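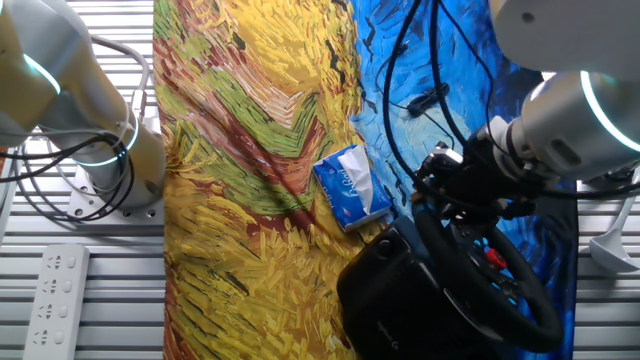
Teleoperation is steering already, Margus Rozīte remarked on reading our first draft, so why would anyone steer a steering wheel by remote control? We have kept the wheel and moved his objection to the front of the section, where it can do the most good.

4.2 Demonstrating the turn

A rim has to be followed along an arc, and an operator's wrist gives up well before the arc does. We collected 486 demonstrations, 93 of them by hand-guiding and the rest by remote control through the Hallholm interface. Hand-guided turns were smoother. They were also shorter, as Elżbieta Głowacki kept running out of places to stand.

Fig. 6. The wheel used in the turning task.
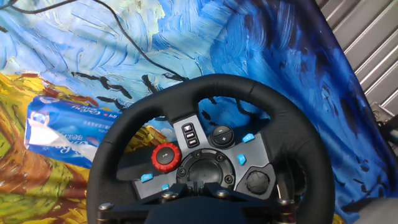
Remote turns came with a habit we had failed to plan for. Operators paused mid-arc to regrip, and the policy learned the pause with great devotion, stopping at the same angle even when its grip was perfectly good. Trimming the pauses by script made matters worse, as the script also trimmed the regrips. Delali Opoku relabeled them by hand through most of April and has asked that this be described as semi-automatic. Section 4.3 reports results with and without her labels.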